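Notebook, Coetzee Room
6 October 2024
Rights survey, second look at the wording result

Writing this up before the call with Handano so that there's a record of what I thought before they talked me round.

The claim going about is that people in Tulton and the villages will back a right far more strongly if you tell them it is written down somewhere. Version A of the question said "the right to a jury trial". Version B said "the right to a jury trial, which is set out in law". B got more "strongly support" than A, by a decent margin. Handano have put this on the first page of their draft with the heading "Voters trust what is on paper". I don't believe that heading and I'm only half sure I believe the gap.

What we have: 1642 completed interviews in the main wave. 800 of them got version A and the rest got B. The split was meant to be by coin toss inside their system. I asked in February how the toss was done and was told "automatically", which I wrote down at the time and should have chased.

Things checked today.

1. Order. The jury question came after the block on protest in version A and before it in version B. This is bad. It's in the questionnaire file plain as day, and I signed off the file, so some of this is on me. Anyone who has just sat through five questions on road blocking, noise and police powers is in a different mood from someone who has only been asked how long they have lived at the address. So we have two changes at once (wording and order) and one result, and the draft gives all the credit to the wording. Can't be untangled from this wave. We could only untangle it by running the two versions again with the order held still.

2. The split. Looked at age and tenure by version. Ages are fine. Tenure isn't great: more owners in B. Could be luck, could be that the "automatic" toss was run by batch and the batches went out by postcode. If it went by postcode then the hill end of Tulton mostly got B, and the hill end would say "strongly support" to the right to keep bees. Need the batch file. Asked for it twice.

3. Don't knows. 158 in total across the two versions. They've been taken out of the base before the percentages were worked out, and the draft doesn't say so. More of them sit in A. Put them back in and the gap narrows on one side of the sum only slightly, but "slightly" is a fair slice of the thing when the thing wasn't huge. My view is that a don't know is an answer. Somebody who hears "jury trial" and says they've never thought about it has told us more than the fellow who says "strongly support" to every item on the card, and there were a lot of those too.

4. The straight-liners. Same answer to every rights item, top to bottom. I was going to throw them out and then thought better of it. You can be in favour of all the rights. Plenty of people are, until you ask about the ones used by someone they can't stand. Left them in, flagged.

Now the part that bothers me more than the sums.

"Set out in law" is doing something in people's heads, and I don't think we know what. There is no single written constitution here to point at. Protest is covered by Article 11 of the Convention, by way of the Human Rights Act, with a long string of permitted limits hanging off it. Jury trial isn't in the Convention at all. It lives in old statutes and habit and the way the courts are run, and Parliament can trim it and has done. So version B tells people something that is true in a thin sort of way and lets them imagine something much stouter. If I told you your garden wall was "set out in law" you'd picture a deed with a seal on it.

Each side of the argument will take what it likes from this. The crowd who want a written bill of rights will say: look, people value what's on paper, put it all on paper. The crowd who don't will say: look, people can be led to support anything by three words, so what is their support worth? I've read pamphlets from both and neither seems to have met a respondent. The first lot assume that once a thing is written the quarrel stops, when most of the evidence from countries that have written things down is that the quarrel moves into the commas. The second lot talk about tradition as if it had never been altered by a busy minister on a wet afternoon.

And we aren't above it. The original bid for this work said we would find out "what rights mean to ordinary people". Five answer boxes from strongly support to strongly oppose won't tell you what anything means to anyone.

So I went to the open answers. We took 400 for hand coding, and the others went through Flirkader, which sorts them by theme. I read the 400 first and only then looked at the Flirkader output, to keep myself straight.

Notes from the reading, in no order:

A good many people think the jury decides the sentence. Several think you can have a jury for a parking fine if you kick up enough of a fuss. One would like to see it tried.

"It's in Magna Carta" comes up a lot, more from B than A, which at least fits with the wording having some effect. What they think Magna Carta says is another matter. One has it covering the right to graze geese.

Quite a few have sat on a jury, and they are the least starry-eyed of the lot. They support it, most of them, but with conditions: too much waiting, bad coffee, one juror who'd made up his mind in the car park. I trust these answers more than any others in the pile. They come out lukewarm on the five-point card and would be read in the draft as weak support. They are the strongest support we have, if you read the words.

On protest, the answers turn on who the person has in mind. If they name farmers they're for it. If they name people sitting in roads they're against it, and in two or three cases it's the same person for both, a line apart, with no sign of discomfort. I don't say this to sneer. I'd probably do it too with a clipboard in my face.

Flirkader then. It put the lukewarm jurors under "dissatisfaction with courts". It put the geese under "environment". It is quick, I'll give it that. On the plain answers it agrees with me most of the time, and on anything with a joke in it, or a "but", it's no better than guessing. Handano's draft uses its themes as they came out of the box, with a chart. The chart is handsome.
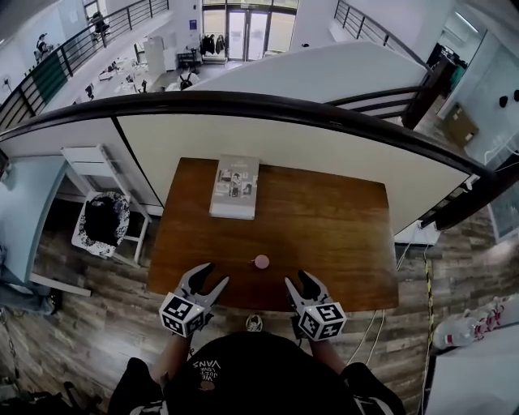 I would want a second person to code the same 400 blind before anyone leans on my version either. I know what I expected to find and I found a fair bit of it, which ought to worry me more than it does. The jurors in particular: did I read them kindly when they agreed with my view of the survey? Possibly. Codes are in the shared folder with my name off them. Don't look at my column until you've done yours.

Cost of a rerun -- Handano will say it's too dear and the draft is due. I'd settle for a short one, jury item only, order fixed, don't knows kept in, three versions instead of two: plain, "set out in law", and "which Parliament can change". That third one is what I'd really like to see. If support drops when people are told Parliament can change it, we've learned that they hadn't known, or hadn't thought of it. If it doesn't drop then the whole "on paper" story is in trouble and so is the first page of the draft. Either would be worth having. Neither makes a good heading.

What I will agree to in the draft as it stands: that the two groups answered differently. That the wording may be part of it. That the order may be part of it. The word "voters" goes, as we never asked if anyone votes. "Trust" goes, as there's no trust question in the survey. That leaves them with "what is on paper".

What I won't agree to: any sentence with "proves" in it, or the line about this being a lesson for the rest of the country. It's one town and some villages.

To do
- batch file from Handano, third time of asking, and get the answer in writing
- tables again with don't knows in the base, both versions side by side
- pull tenure by postcode for the hill end
- second coder for the open answers
- draft wording for the three-version rerun, keep it under a page
- check the date on the statute in footnote four, it looks wrong to me and it's been copied from the old report
- find out who told the council the headline result, since they quoted it back at me and the draft isn't out

Added later: call moved, no reason given. Batch file has arrived, though it's the pilot one.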